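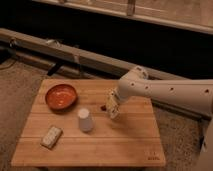

Household robotics is the branch of robotics that deals with chores done in and around the home, such as clearing a table, washing up, folding clothes and putting groceries away. It overlaps a good deal with light shop-floor automation, and the two fields have borrowed from each other for as long as either has had a name. People have hoped for a mechanical helper in the kitchen for generations, and a general one that can be left alone with the housework is still not on sale.

Machines that do one chore in one fixed way are, of course, very common. The dishwasher and the washing machine are the best known, and floor-cleaning robots have found their way into a great many homes. What remains difficult is the in-between work a person does without much thought: picking up a bowl, moving a bottle out of the way, wiping underneath it and setting everything back where it was.

Clearing and wiping

Table work is a favorite subject of study, being easy to set up and surprisingly hard to finish. Shiny bowls throw back highlights that can confuse a camera, and cloudy or see-through bottles may blend into whatever is behind them. Soft things such as sponges change shape when they are squeezed, so a grip that suits a hard block may not suit them at all.

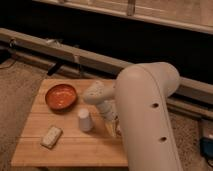 The Wundura trials, reported in November, are a fair picture of how things stand. An arm was given 18 ordinary kitchen objects and asked to move each one to a marked spot. It managed 13 of them dependably, and 11 of those it could still manage once the objects had been shuffled and turned around. A longer run of 800 attempts at the Musine workshop told much the same story, with most of the trouble coming from small items and from objects set close together.

On the shop floor

Factories have had an easier time of it, partly because parts can be made to arrive in the same place and the same position every time. The Donitz packing line and the Mohamedi bottle sorter both work this way, and both still call on a person when something tips over.

This article was last revised on January 16, 2019.

See also: Domestic appliance; Robot gripper; Machine vision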